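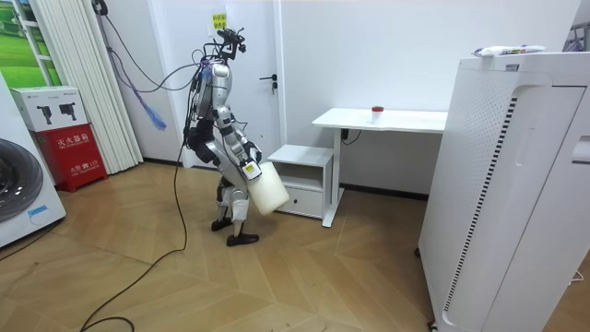

A white plastic jug over the light herringbone floor in a room at the Rovano building.

Home News Local Business Housing Weather Contact

Rovano building to finish wood floor work by April

The last of the herringbone floors in the Rovano building on Drukusmont Street will be sanded and sealed by April, the building's manager said at a tenant meeting on 10/14/25. Work on the first two stories is complete.

The project covers 28 rooms and 2629 square feet of wood flooring. The boards were laid when the building was converted to offices and small apartments, and many had gone gray near the doors and under the windows. In several ground floor rooms, blocks had lifted after years of wet mopping.

Wikomus, a flooring contractor, was hired in the summer. Its crew has replaced 785 blocks so far, most of them in the rooms closest to the street entrance. The new blocks were cut to match the old ones and laid in the same pattern. They looked paler than the rest at first, but sanding the whole floor evened out most of the difference.

"You can still find the patches if you get down on your knees," said Zulkifli Sembiring, who runs the crew. "Standing up, I have trouble finding them myself."

Walls and interior doors are staying white. Door handles and locks that still work are being left in place. Two doors on the second floor had to be taken off and trimmed at the bottom after they started dragging on the repaired boards.

Tenants will also be asked to clean differently. Under the new rules, buckets and string mops are out. Water for cleaning is to be carried in a lidded or narrow-necked jug, mixed with the cleaner the contractor supplies, and put on a flat cloth before the cloth touches the wood. Spills should be wiped up right away. Rugs with rubber backing are not allowed for the first month after sealing.

Sekar Krishnan, the building manager, said the rules came out of what the crew found when it pulled up the worst sections. The wood under one sink had turned black, and the layer beneath it was soft.

"People were doing what they had always done, and the floor was soaking it up," Krishnan said. "A jug holds plenty for a room that size."

Some tenants at the meeting asked who would pay if a floor is damaged again. Krishnan said normal wear is covered by the building, and that water damage will be looked at case by case. One tenant asked whether desk chairs with wheels could stay. They can, with a mat.

The remaining rooms are on the third floor. Each will be closed for four days, one for sanding and three for sealing and drying. Tenants can store furniture in the Simon Room next to the back stairs, which has 966 square feet of open space and will be locked in the evening. Boxes should be labeled with a name and room number.

A schedule will be posted by the mailboxes next week. Tenants who need to change their dates should call the building office before the schedule goes up.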